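Can I leave fruit out on the counter overnight, or should it all go in the fridge?

We moved to Grimetholm in November and our new kitchen gets warm. Bananas go brown so fast! Do I chill everything?
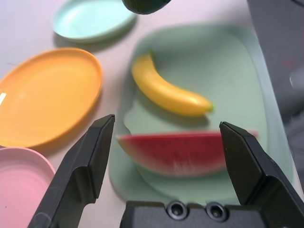
Posted by Lemura – 2,942 posts

Oh, I love this one! Whole fruit does fine on the counter – bananas, avocados, uncut melons, all of it. Avocados ripen much better out of the fridge, and then you can chill them for 4 days or so once they give a little when you press. Cut fruit is another story. Cover it and put it away within two hours, or one hour if your kitchen gets over 90 degrees.

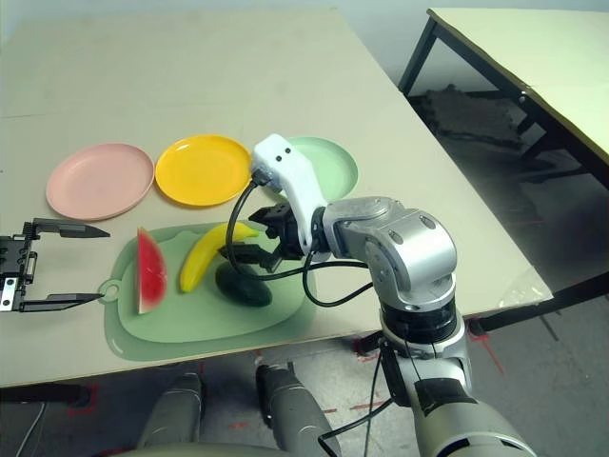
And please try freezing the brown bananas! Peel them first, break them in half, bag them up. I make banana bread all winter that way and it's wonderful.

Posted by Lu – 125 posts

fridge for everything, never had a problem. skins on bananas go black but they taste ok

Posted by Cetetix

Agree with Lemura on the melon. Wash the rind before you cut it too, I skipped that for years.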